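Sorting arm, part four: the table and the board

I've been getting emails asking for an update on the arm, so here it is. Most of the month went into the work surface, and very little of it went into code.

For anyone new, I'm building a pick-and-place cell at the Dellside shared workshop. The goal is an arm that takes a pile of mixed blocks and sorts them by color, then by shape. The arm itself is a used Strazds that I bought last year. It came with a controller and no manual. The planning software is my own and I call it Gromeo, mostly because the folder needed a name.

In January I was still running everything on a folding table. Every time the arm stopped hard, the table moved a little, and by the end of an evening the calibration was off by enough that the fingers closed on air. I clamped the legs together, then put sandbags on the lower brace. It got better but never good enough to leave alone for an hour.

The fix was a perforated steel bench from Skorkham, a surplus dealer that clears out closed machine shops. It cost $200 and took two people and a pallet jack to get through the door. It's blue, it's heavy, and it has a grid of holes across the whole top, so anything can be bolted down anywhere. I made an adapter plate for the arm base and that was one evening of drilling.

The holes are a problem for small parts, though. A block that lands with an edge over a hole will tip, and the color camera kept finding dark circles and reporting them as objects. So I put a wooden cutting board on top and bolted it to the bench. I drilled the board on the drill press and used black bolts because that's what was in the drawer. I sanded the top lightly and left it unfinished. Oil made my test scrap too shiny under the shop lights.
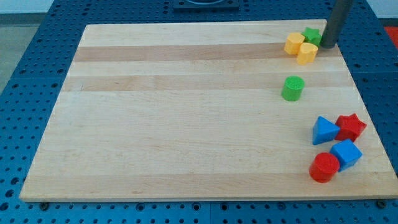
With the board fixed in place I redid the calibration from scratch. The routine touches the tip down on a set of points and fits a plane through them. I used 19 points this time, which took most of an evening, and the fit came out much flatter than I expected from a kitchen item. I've checked it twice since then and haven't had to redo it.

After that I started logging attempts. Gromeo writes one line per pick: target color, target shape, where it thought the block was, and whether the fingers closed on something. I'm at 3,129 lines now. A lot of those are junk from the first two nights, when I had the gripper offset entered with the wrong sign and it missed everything by the same distance. I should delete them but I haven't.

What I can say from the rest is that color is easy and shape is hard. Red, green, blue and yellow separate cleanly as long as the overhead lights are on. Cylinders and cubes pick fine. Stars are the worst, since a star held by two opposite points will rotate as the fingers close, and then the place step puts it down crooked. I tried closing at 75 percent speed and that helped some. The next thing to try is reading the angle of the star first and turning the wrist so that the fingers land in the notches.

Blocks that touch each other are also trouble. The segmentation sees two same-colored blocks as one large one and aims for the middle of it, right where they meet. For now I have it nudge the group sideways and look again - crude, but it gets them apart most of the time.

Still on the list: a bin rack for the sorted blocks, a cover for the cable run behind the base, and a proper stop button on the front of the bench. The one I have is on a long cord and keeps ending up on the floor. I'll do the button first. The parts are ordered and I have the workshop booked for two evenings next week.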